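Flevholm Storage Set
Section 4: Clear containers, cleaning and return to the shelf

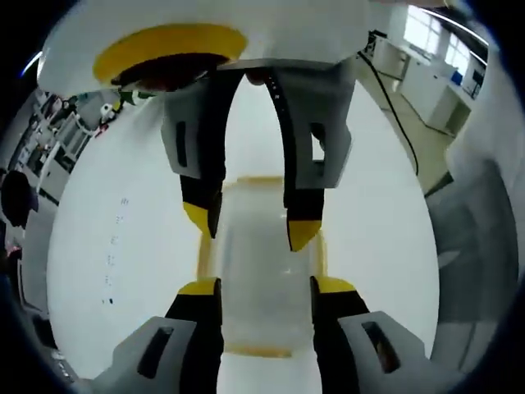

Fig. 4. Clear plastic container, side view.

1. Remove any label before washing. Soak stubborn adhesive in lukewarm water.
2. Wash with a soft cloth and mild dish soap. Rinse inside and out.
3. Air-dry on a rack with the opening down.
4. Hold the container upright by the wall and check the rim for chips. Set chipped containers aside.
5. Return the container to the shelf with the opening up. Do not load a shelf above 2,000 g.

Note: Slight frosting of the wall does not affect use. A clear rim may pick up color from nearby objects; check for stains against a plain white sheet.

Caution: Do not use scouring pads, bleach or solvent cleaners. Do not squeeze the wall to free stuck contents.

Replacement containers: order part 638. Replacement shelf liner: order part 202.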